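Badminton grip on the handle of a litter scoop: how to keep it clean and firm?

oldtabby_mira
Posted July 20, 2024

Hello to everybody. I have two cats and a stiff thumb, and the thin handle of a litter scoop hurts me after a few minutes. Since January I use a white slotted scoop with a red grip of the badminton kind put over the handle. It is much thicker to hold. The litter is the ordinary gray one, and I keep a small pink and white bin beside the tray so that I don't carry anything across the apartment.

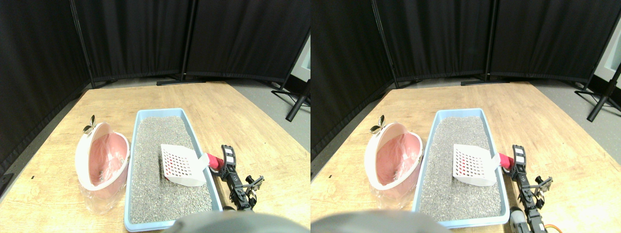 Kevin Ó Conaill told me that a grip like this has no business near a litter tray, that it will take the smell in one month and keep it forever. I respect his opinion, he has had cats for longer than me. But I don't want to return to the thin handle.

My problem is double. First, the cleaning. I wipe the scoop with hot water and a little dish soap, and I am afraid that the water goes between the grip and the handle and stays there.
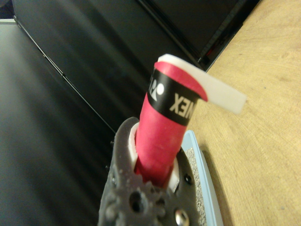 Second, when I push the scoop into a heavy corner, the grip sometimes turns in my hand. It is a small movement, but then the scoop tips and the litter falls back. I bought double-sided tape from Rornau and it held for only nine days. Maybe I put it on badly. Should I glue the grip for good, or must it stay removable so I can clean under it?

Dresovance

Removable, please. I ruined one handle with glue and I had to throw away the scoop together with the grip. Pull the grip off once in a week, wash both parts separately, and let them dry for one night before you join them again. 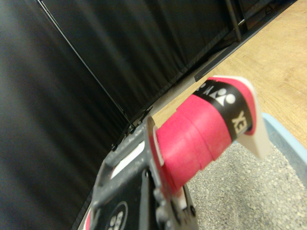 For the turning, the trouble is usually that the handle is thinner than the hole. Wind some cotton cloth tape on the bare handle, in one direction, and try the fit after each turn. You want to push the grip on with a little force. When you wash the outside, use an old toothbrush and follow the spiral, because the overlapping edges of the red wrap make small ridges, and dust from litter likes to sit exactly in such places. Don't forget the band and the pale cap at the end. A cloth passes over all this and leaves the dirt.

Do not soak it. Warm water, soap, a short rinse, then shake it well. 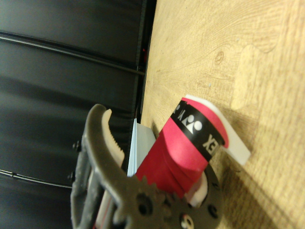 Stand it upright afterward in a glass, with the open end down, away from the heater. Strong heat made my first one hard and it started to lift. If after the drying it still smells, replace the wrap. It costs less than a bag of Khoury litter.

pkt_400

just buy a scoop with a fat handle

Comments

oldtabby_mira: Thank you, Dresovance. The cloth tape is on and tomorrow I will try it in the heavy corner.

sandpaw: Which width of cloth tape did you use? Mine makes a bump in the middle.

Dresovance: The narrow one. Press each turn flat with the thumbnail, or ask somebody with a better thumb.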